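Chapter 4
Sorting Small Things

Shirin Bagheri

In this chapter you will learn
how to decide what belongs together before you touch a single item
how to choose a divided box and how to give a meaning to each cell
how to work in pairs, with one person handling and one person writing
how to keep a list that another person can read after you leave

Words to know: compartment, category, remainder, label, running list, holding place

4.1 The drawer at Nurnine

When I began to work in the supply room of Nurnine, a small firm which makes table games, there was one deep drawer under the window. In this drawer were sample cards, spare dice, keys, paper clips, wooden pieces from old games, batteries and many things without a name. Every person in the office knew the drawer. If you needed a battery, you put your hand inside and moved it until you felt a battery. Sometimes it took one minute and sometimes it took the whole coffee break.

In August the office was quiet and I was asked to put the drawer in order. I made the mistake that most beginners make. I bought the containers first. They were very nice containers with lids, and I was proud of them. Then I took out the content of the drawer and found 663 items, and almost none of them fitted well in what I had bought. The cards were too wide for the small containers, and in the big ones they slid over each other until they were mixed again.

I tell this story at the start of the chapter for a simple reason. Sorting is work of the head first and work of the hands second. The drawer was finished on a Saturday, with cardboard boxes that had cost nothing, and the nice containers went home with me, where I still keep buttons in them.

4.2 What is a category?

A category is a group of things that you want to find together. Please read this sentence again, because many people understand it in another way. They think that a category is a group of things that look the same. Often both are true, but not always. A screw and a small screwdriver do not look the same, and you may want to find them together. Two keys look the same, and if one opens the front door and the other opens an old suitcase, you do not want them in the same cell.

Before you sort, ask the people who will use the things. At Orkura, a repair shop where I later gave a course, the owner wanted all the parts sorted by size. The two mechanics wanted them sorted by the type of bicycle. The mechanics opened the boxes every day and the owner opened them almost never, so we followed the mechanics. The owner was not happy during one week and then he forgot it.

A useful number of categories for one table is the number that you can say aloud without looking. If you need to read your own categories from a paper, you have too many for one session. Join some of them and divide them later, in a second round.

4.3 The divided box

The divided box is the main tool in this chapter. It can be made of wood, metal, plastic or cardboard. For learning I prefer cardboard. It is light, you can write on it with a pencil, and when your categories change you can throw it in the paper bin without regret. Boxes in which glasses or small bottles are delivered often have a good grid inside.

Place the box where both partners can reach it. Small cells are good for standing items, such as cards on their short side, pens or tubes. They are bad for items that you must take out with two fingers from the bottom, such as pins. For pins use a flat dish. 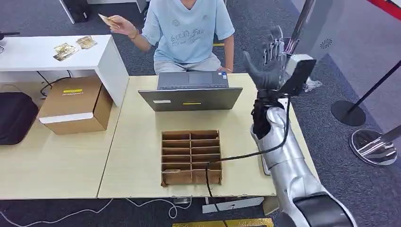
Reading time for sections 4.4 to 4.7: 4 minutes

4.4 Taking one item at a time

The card is raised and looked at before it gets a place. In our example the box has two columns with six cells in each, and two more gold-colored cards lie side by side on the white desk. The laptop stays open on the table for the running list, which we will discuss in section 4.5.

Learners often ask me why they should lift each item. It seems slow. They would like to push the things over the table with the side of the hand, as one pushes crumbs. This works for dried beans. It does not work for cards, tickets, photographs or coins, for which the difference may be on the back or at the edge. When you lift the item you see both sides of it, and you make one decision. Say the decision aloud if you work with a partner. "Blue, second cell." Then put it down and take the next one.

Do not hold two items in the same hand. I have watched very careful people do this, and the second item always goes where the first one went.

Items which are waiting should have their own surface. We call this surface the holding place. It can be a tray, a chair or another desk, but it must not be the same table on which the box stands, or waiting items and finished items will meet. At Nurnine my holding place was the window sill, and I lost half an hour when somebody opened the window.

4.5 The running list

The running list is a simple record which is written during the sorting and never after it. Paper is good and a computer is good. Each line has the number of the cell, the name of the category and, if you need it, how many items went in. Here are four lines from the list that I made for the drawer:

Cell 1, sample cards, green backs, 88
Cell 2, sample cards, plain backs, 145
Cell 3, dice, white only
Cell 4, keys, not tested

Please notice the words "not tested" in the last line. A list should also say what you do not know. If I had written only "keys", the next person would believe that these keys open something in our office. I did not know if they open anything.

Number the cells always in the same direction. I begin at the corner which is nearest to my left hand, go down the first column and then begin the second column at the top. Another direction is also correct, but it must be written on the box, with an arrow. At Nyanda, the community library where I helped with the loan tickets, two colleagues had numbered the same box from opposite corners. Their lists were both beautiful and we could use neither of them.

4.6 Working in pairs

One partner handles and one partner writes. Change the roles after each full box. The writer repeats what he or she hears, and the handler waits for this repetition. In the beginning it feels like a game for children, and some adult learners laugh. After the first ten minutes the rhythm comes and you will not need to think of it.

If you disagree about an item, put it in the last cell and continue. Do not discuss it immediately. The last cell is for the remainder, that is, for everything which has no category yet. At the end of the session you open the remainder together, and very often you find that a few of these items make a new category. The others stay where they are. A small remainder is normal, also in the work of experienced people. If the remainder is the fullest cell of the box, your categories were wrong and you should return to section 4.2.

A person who works alone can do both roles, but should put the item down before writing. In the course book from Drornimer, which I used when I was a student, it was advised to write with one hand and sort with the other. I have tried it many times and my handwriting from those days cannot be read.

4.7 Labels

Write labels last. During the first session a number on each cell is enough, in pencil. After the box was used for one week by the people who need it, you can write real labels with the words that these people say. If they say "the little gold ones", then the label is "little gold ones", even when your list has a more correct name.

Put the label on the side which faces the user. Use big letters. Avoid the label "Various" and also its sisters "Other" and "Diverse", except for the cell of the remainder.

Before you go on

1. Choose a drawer in your home or your workplace. Write its categories on paper without opening it. Then open it and mark which of your categories were really there.
2. Find a divided box, or make one from strips of cardboard. Number the cells and draw the arrow.
3. With a partner, sort one handful of mixed cards or tickets. Keep a running list and change the roles once.
4. Give your list to a third person and ask him or her to bring you one item from it. Write down each question that this person asks you.

Keep your answers to exercise 4. We will need them in section 4.8, where we begin with lists for more than one box.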